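Search the knowledge base Search Clear
All categories

Ticket 429 — Office printer drops off wireless network overnight

Saturday, September 28, 2024
By Fatima Okoro, Effiong Support Desk

Status: Resolved
Site: Ferndale branch, second floor
Device: Draltwood laser printer, wireless
Router: Brurnurora, dual band

Reported problem

Printer works through the business day. First print job each morning fails with "device offline" on every workstation. Power cycling the printer restores service until the next morning. Site has been doing this since July and had stopped reporting it.

Initial checks

Printer panel showed a connected wireless icon while the workstations showed it offline. Ping to the printer's address returned nothing. Ping to the router was normal from the same workstation. Signal strength at the printer was good on the panel's own test page.

Printed the network configuration page. Address was assigned by DHCP, last octet 44. The saved port on the workstations pointed to the same address. No mismatch at this point, so the usual stale port explanation did not fit.

Step 1. Sleep setting

Printer was set to enter deep sleep after 10 minutes idle. Changed to light sleep and left overnight. Printer was offline again the next morning. Setting left at light sleep for the rest of the testing so only one thing changed at a time.

Step 2. Firmware

Printer firmware was one release behind. Updated over USB, wireless being unreliable. Update completed, printer restarted, settings were kept. Offline again the next morning. The release notes mention a fix for scan to folder and nothing on wireless.

Step 3. Router log

Exported the router log for the previous night. The printer's lease came up for renewal after closing. The router logged 3 renewal requests and answered each one, but the printer never acknowledged. After the lease expired the printer kept showing its old address on the panel and stopped answering on the network.

The log also showed the printer being moved between the 2.4 GHz and 5 GHz bands shortly before each failed renewal. Both bands shared one network name and band steering was on. The printer supports both bands, but appears to handle the move badly when it is asleep.

Step 4. Separate the bands

Turned off band steering. Gave the 2.4 GHz band its own name and joined the printer to it from the panel. Reserved the existing address for the printer in the router's DHCP table, using the hardware address from the configuration page. The workstations needed no changes.

Printer answered the first job the next morning and the one after that. Router log shows normal renewals on both nights and no band changes.

Step 5. Restore sleep setting

Put deep sleep back to its original value. First job the following morning took longer to start while the printer warmed up, but it printed. No offline message on any workstation.

Cause

Band steering on the router moved the sleeping printer to the other band, after which it failed to complete the DHCP renewal. The sleep timer and the old firmware were not the cause.

Attachment 1
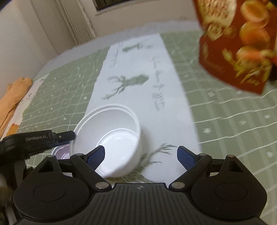 Last modified on this page: one day after ticket closure, F. Okoro

Notes for other sites

Check the router log before changing anything on the printer. Two nights went to the sleep and firmware steps, and the log would have shown the failed renewals on the first day.

If the router cannot give the bands separate names, look for a per-device option to hold a client on 2.4 GHz. Some models list it under client settings, others under advanced wireless. A wired connection also avoids the problem where there is a free port near the printer.

Do not set a fixed address on the printer panel as a substitute for the reservation. A panel address is lost on a factory reset, and it can clash with another device if it sits inside the DHCP range.

If the printer is replaced, the reservation must be edited to match the new hardware address. Delete the old entry first — the router will not accept two entries for one address.

Reopen this ticket if the fault returns. Include the router log for the night in question and a printed configuration page taken before the printer is restarted.

Related tickets
Printer shows offline after router replacement
Scan to folder fails with login error
Workstation prints to old port after move
DHCP range full at Ferndale branch
Slow first page from deep sleep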